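Cornero Bamboo Steamer, 11-Inch: A Long Review From Somebody Who Now Steams Everything

I bought this in June, which is a silly time of year to get excited about steam, and I have used it nearly every week since. My kitchen is small, my stove is old, and I had talked myself out of a bamboo steamer for years on the grounds that it was a one-trick thing that would live on top of the fridge. Well, it does live on top of the fridge. But it comes down so often that I've stopped putting anything in front of it!

What I had before

Before the Cornero I had an electric steamer from Brodum, the kind with clear plastic tiers and a timer dial. It did its job. Broccoli went in, broccoli came out. But the lid collected water and dripped it back onto whatever was underneath, and for anything made of dough that's a disaster. My first batch of pork buns looked like they'd been left out in the rain. I tried a dish towel under the lid, I tried propping the lid open with a chopstick, and I tried turning the buns partway through (please don't do this, they sink). The plastic also went cloudy and held on to the smell of fish in a way I never managed to fix, vinegar or no vinegar.

It still works, and I passed it on to a relative who only wants it for carrots. Everybody's happy.

What you get

The set is two trays and a domed lid, all woven bamboo, 11 inches across. It also comes with a small pack of paper liners with holes punched in them, and a folded sheet of instructions that is short and pretty good. No tongs and no dipping bowls, and I was glad. I have a drawer full of things that came with other things.

The size is the main reason I picked it. A lot of steamers are a bit smaller, and if you live alone that's probably the right choice, but at 11 inches a dinner plate with a low rim fits inside one tray with a little finger room. That opens up whole fish, custards, a heap of eggplant, all the dishes where you want to keep the juices. I didn't appreciate this until I'd had it for a while and now it's the thing I'd tell anyone shopping for one. Take your favorite shallow plate out of the cupboard and measure it before you order.

First use

Soak it first. The sheet says to put the trays and lid in cold water and then steam them empty, and I'd follow that. Mine gave off a strong grassy smell the first time, like a garden shed, and the water underneath turned the color of weak tea. By the second empty run the smell was nearly gone, and by the first real meal I'd forgotten about it. If you skip this part your dumplings are going to taste like a hat.

What to set it on

You need something underneath, and this is where people get stuck. I use a flat-bottomed wok from Grilance that I already owned, and the two of them get along beautifully. The steamer sits partway down the slope, the water stays below it, and there's enough metal above the water line that I can see what's going on and top it up from the kettle.

A few things I've learned about the pan:

- The bottom ring of the steamer should touch the water, or nearly. If it's sitting high and dry over a hot pan, the bamboo can scorch.
- Don't fill the pan so deep that a hard boil splashes up through the slats. A steady simmer makes plenty of steam.
- If your wok is well seasoned, expect to lose some of that seasoning. Long steaming strips it. I wipe mine with oil afterward and it's fine, but if you're fussy about your wok, use a different pan.
- A wide soup pot works too, as long as the rim of the pot and the rim of the steamer are close to the same size. You can also buy a flat metal ring that sits on top of any pot. I haven't needed one.

How it cooks

Wonderfully! The lid is the clever part. Steam goes up through the weave a little at a time, so you don't get a pool of water gathering overhead, and the tops of the buns come out dry and smooth and puffy. I made a plain batch the first weekend, no filling at all, just to see, and I stood at the counter and ate them with butter.

Dumplings from the freezer go straight in with no thawing. The ones I get from Moon, the grocery down the hill from me, have thin skins that used to tear every time I lifted them out of the plastic steamer. On a liner in the Cornero they come away clean, or close to clean. I still lose one now and then if I crowd them.

Both trays together are slower than one, and the bottom tray cooks faster than the top. For vegetables I don't care. For dumplings I swap the trays at the halfway point, with oven mitts, because the steam that comes out between them is no joke.

Other things I've loved out of it: sweet potatoes cut in thick coins, sticky rice wrapped in a wet cloth, eggs (so easy to peel), and yesterday's rice brought back to life. Leftover bread, too. A stale roll in there for a few minutes comes out soft all the way through, and if you toast it after that you'd think it was fresh.

Fish was the surprise. I was nervous about smell after the Brodum, but if the fish is on a plate and the plate has ginger and scallion on it, the bamboo picks up very little. I wouldn't lay salmon straight on the slats, though. I did that once without a plate and the next round of buns had a certain something.

My usual custard, for the plate people

Beat 3 eggs with 300 ml of warm broth and a pinch of salt, and pour it through a strainer into a shallow dish. Cover the dish with a small plate. Get the water to a low simmer, set the dish in the steamer, put the lid on, and leave it alone until the middle wobbles like jelly. Soy sauce and a few drops of sesame oil on top. It's enough for two hungry people or one person who's had a bad day. The only way I've ever ruined it is by boiling the water too hard, which fills the custard with little holes. It still tastes good with holes.

Cleaning and storage

This is where bamboo asks something of you. No dishwasher, no soaking overnight, and go very light on the soap since the wood-like fibers hold on to it. I rinse the trays in hot water, scrub the slats with a stiff brush, shake them out over the sink, and let them stand on edge by the window until they're completely dry. Then they go up on the fridge, uncovered. I did put one tray away damp in the back of a cupboard and got a few gray specks of mold on the underside. A scrub with vinegar and a long dry spell took care of it, but it scared me into better habits.

If you use liners, cleanup is close to nothing. When the pack ran out I switched to cabbage leaves, and I like them better. You can eat them afterward, and they never stick. Parchment with a few holes poked in it is fine as well.

A tray also makes a nice thing to serve from. I bring it to the table and set it right on the peach cloth with the white grid, no platter needed, though do put a plate under it if it's fresh off the stove and you're fond of your table linen.
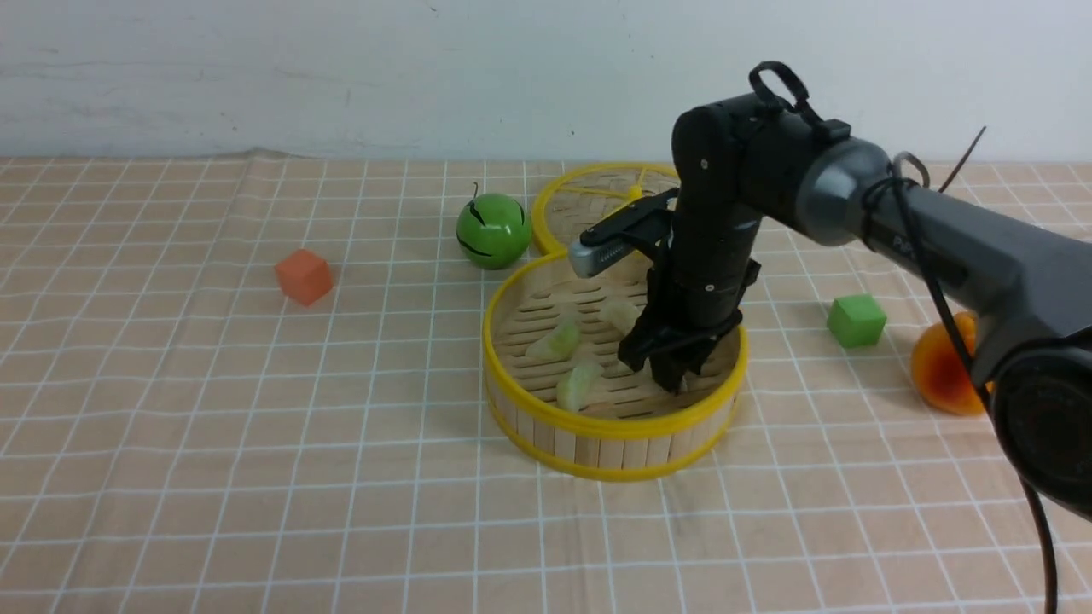
Things I don't love

The lid is a touch loose. It sits level and doesn't leak much, but it slides if you bump it, and I wish the lip were a little deeper.

One of the slats in my top tray had a rough end that caught on my sponge. A minute with sandpaper fixed it. I'd still check yours over before you run a finger along it.

And it's big! I keep praising the width, but a round thing this size doesn't slip into a cabinet next to the saucepans. If you don't have a high shelf or a hook on the wall, think about where it's going to dry and where it's going to stay.

I also think the pack of liners is stingy. You'll go through it in no time.

Who should get one

If you make buns or dumplings at all, even just frozen ones, get it. The difference from a plastic or metal steamer is plain from the first batch. If you mostly want soft vegetables on a weeknight, a folding metal basket costs very little, goes in the dishwasher, and will serve you fine. For a household of 4 I'd look at adding another tray, which Cornero sells separately and which stacks on the same lid. I've got my eye on one myself - my sister's kids have discovered the red bean buns and two trays don't last through the first round anymore.

Rating

I'd give it full marks for cooking and take a little off for the lid and the rough slat. Mine has darkened to a nice honey shade along the bottom edge and the weave is as tight as when I bought it. Next up is a steamed sponge cake, and if the tin fits I'll come back and add a note.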